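## Tillovus planner update: better, with reservations

The June release of the Tillovus grasp planner arrived with one big number attached. Median planning time is down to 562 milliseconds, from 712 in the previous version. We installed it the day it came out and I have been trying to be pleased about it ever since.

The speed is real enough. We ran 800 planning calls on our own machine and got much the same figure. My trouble is with what gets called a success. The planner marks a job as solved once it has a path free of collisions, and it says nothing on whether the fingers end up somewhere useful. A kettle is a good test of this. The body is dark and slightly see-through, which depth cameras dislike, and the handle sticks out to one side, so a box drawn round the whole thing puts the middle in the wrong place. 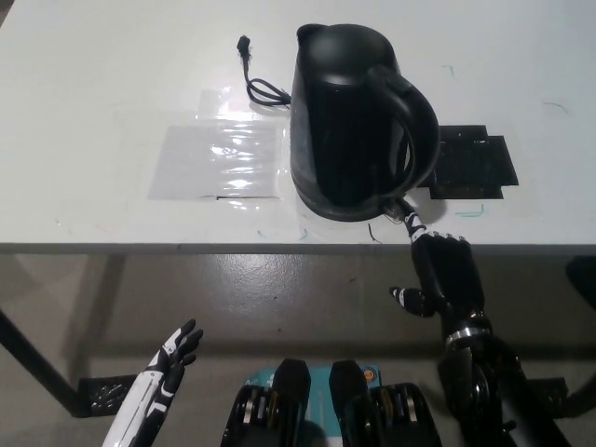

*Photo: Cengiz Yaman*

Fingertips at the base, on the handle side, and a handle left alone. By the planner's own scoring a pose like this can pass, provided nothing bumps into anything. I would want the log to tell me which part of the object it was aiming for, and at the moment it doesn't.

Then there is clear film. Shiny plastic on a white table throws back bright streaks, and the Jadis perception module we feed into Tillovus has form for turning streaks into lumps. The release notes promise "improved handling of reflective surfaces". There is no test listed and no setting to switch it off, so I can't say what was improved or compared with what.

Cengiz thinks I'm being unfair and that the new replay viewer alone is worth the upgrade. He may be right about the viewer. It opens old logs without converting them first, and you can step back through a plan one waypoint at a time.

We are keeping the old version on the second machine until the scoring is explained. If you have already moved over, please send us your failed plans as well as the good ones.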